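Gripper upkeep mtg, Trellum project — notes typed during the call, not cleaned up

Started 9:00, ran long. May minutes approved, no changes.

**1. Unit 015, fingers**

Left/right pair run on cloth tasks at the bedroom site. Cycle count at last log 1,265. Fingers are the yellow printed ones, slotted rails. Agreed to swap the set before the next block. Old ones go back to Stekirmont in the labeled bag, not the trash. 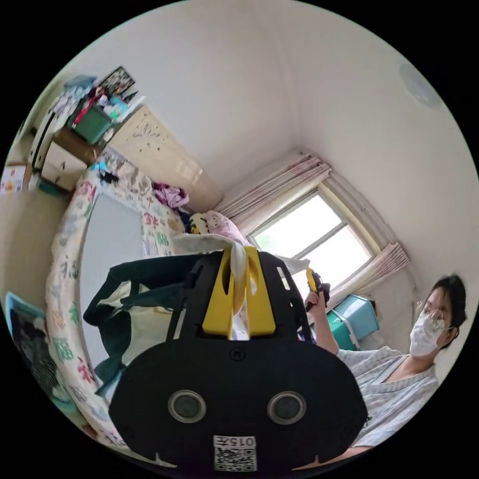 Rail screws to be checked at the same time. Stekirmont wants them snug, no thread glue. Someone asked about glue again, answer is still no.

**2. Lenses and label**

Wipe both lenses at start of each session, dry microfiber only. Lint off bedding is the main complaint in the review queue. QR label must stay readable — if a corner lifts, replace the label, don't tape over it.
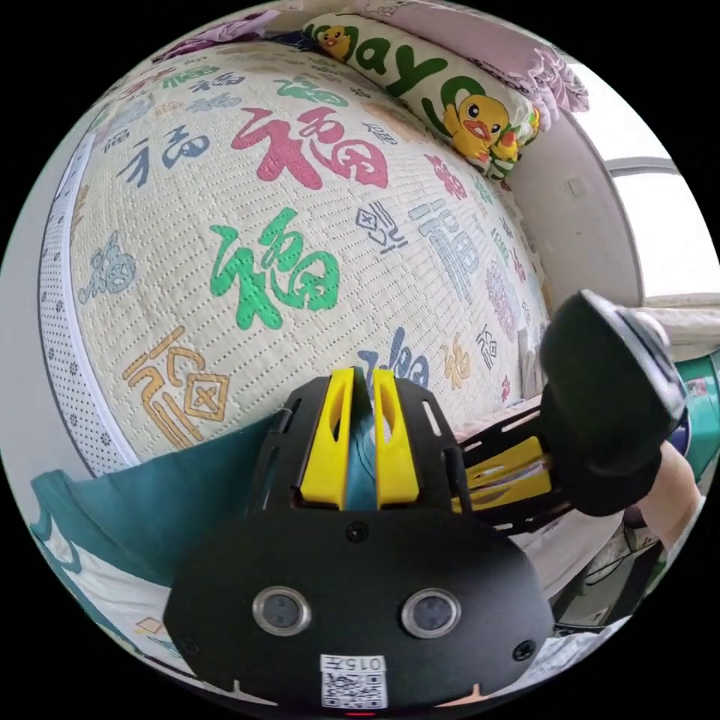
Discussion on whether to wipe between tasks too. Split. Settled on every 200 cycles or when the reviewer flags haze, whichever is first. Chiriac to add the line to the start-up sheet.

**3. Pairing / second unit**

Both units get powered on before the operator picks either one up. Iruvon software drops the pairing if the second comes up late. Known bug, no fix date yet. Workaround is restart both, wait for the light, then go.
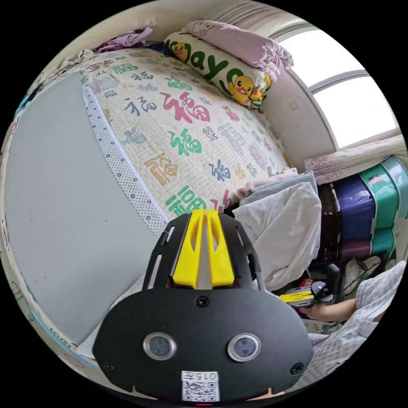

*Unit 015 with the second gripper in hand, bedside setup.*

Cable run at the site: keep it off the floor on the walking side. Two spare cables needed, Iruvon to ship. Charging stays at the desk.

**4. Body cleaning**

Housing picks up white dust. Soft brush first, then a barely damp cloth, keep away from the lens rings. Do not use the alcohol wipes, they leave the black plastic cloudy (see last months note). Fingers closed while cleaning.
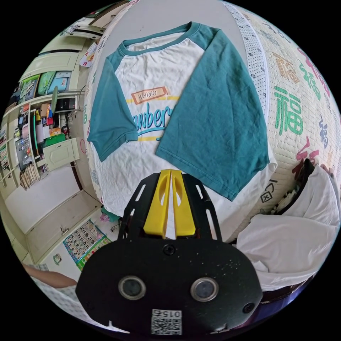
**5. Actions**

- Swap finger set on 015, bag the old set — Stekirmont
- Update start-up sheet w/ lens rule — Chiriac
- Ship cables, give a date for pairing fix — Iruvon
- Check rail screws both units, log it — Trellum site team
- Spare QR labels, order more than 9 this time, we ran out

Open: who signs the mainteance log when the site team changes mid-block. Carried over.

Closed 10:20. Next mtg same slot.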